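Tue 20 February

So the Kellcombe tour is off. Divina rang at breakfast, before I'd even found my glasses, and said their board had pulled out by email at midnight. Two lines! We've had them pencilled in since September, we'd moved our own league match for them, and Pirjo had already talked the council into letting us have the Carness ground for both days. I said a few things down the phone that I won't write here.

The reason given is "player fatigue". They flew to Fuvura last month for a tournament with prize money and weren't too tired for that (I looked up the scorecards, they played two matches in a day). Zarmeena thinks they never meant to come and just liked being asked. I'm not quite there yet but I'm getting closer.

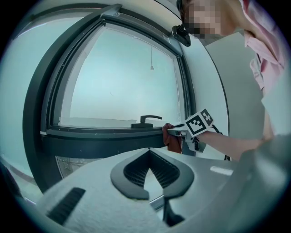 Money is the bit that keeps going round my head. We'd sold 106 tickets, which for women's cricket up here is almost a riot, and every one has to be refunded. I sat down with the accounts after lunch and got as far as the deposit on the coach, then spent ages staring at the frosted pane and the little cord hanging down by it, composing rude replies. Black handle, grey pull, no help from either of them. In the end I wrote something polite and asked for 1376 towards our costs. Merja read it over and took out "disgraceful", then put it back in.

Minttu is the one I feel for. She was going to open the bowling, first time against anyone from outside the league, and her gran had booked the train. I rang her myself and she went very quiet, then asked if nets were still on. They are. I've also messaged Sang to see if they'd fancy a game that weekend, seeing as we've got the ground anyway. No answer yet, but the message has been read.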